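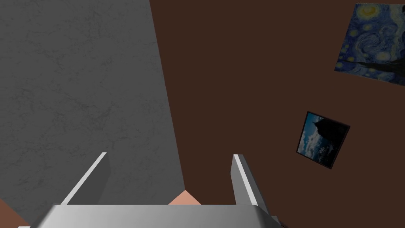

Moving a shared vault without losing the keys

When Kurbridge, a lettings firm with four branches, moved off its old password manager in May, the export file held 1307 entries. The import into the new one, Suvalora, reported no errors. Two branches were locked out of their bank feeds the next morning.

The fault lay in the format. Most password managers will write their contents to a plain comma-separated file, and most will read one back. The columns for title, user name, password and web address usually survive. Attachments, one-time code seeds and custom fields often do not, and the rules on who may see which entry are almost never included. Kurbridge had kept its bank codes in custom fields. Suvalora read the rows, found no column it recognised and dropped the contents without a warning.

Bouchra El Fassi, who runs the migration desk at the consultancy Younis, was called in to repair the damage. Her method is slow and mostly manual. The old vault stays live, set to read-only, until every team has signed in to each of its services from the new one. Entries are moved in batches of 50, sorted by owner, and each batch is checked against the source before the next is started.

"People count the rows and stop there," she says. "The row count was right at Kurbridge. It was the width that was wrong."

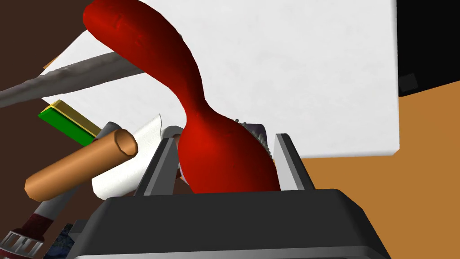
SECURITY

The export file is itself a risk. It is unencrypted, and it tends to land in a downloads folder that is copied to cloud storage within seconds. El Fassi pauses all syncing first, writes the file to an encrypted disk image and deletes the image once the last batch has been checked. Backups made during the move are searched for stray copies.

Some tools avoid the file altogether. Gadix, a small utility for Mac and Windows, reads one vault and writes to another in memory, and keeps a log of any field it could not place. It handles one-time code seeds but not attachments over 2 MB, and permissions must still be set by hand – a long job where groups overlap.

Kurbridge finished its second attempt on 9th May. The old licence runs to the end of the month, and the read-only vault will be kept until then.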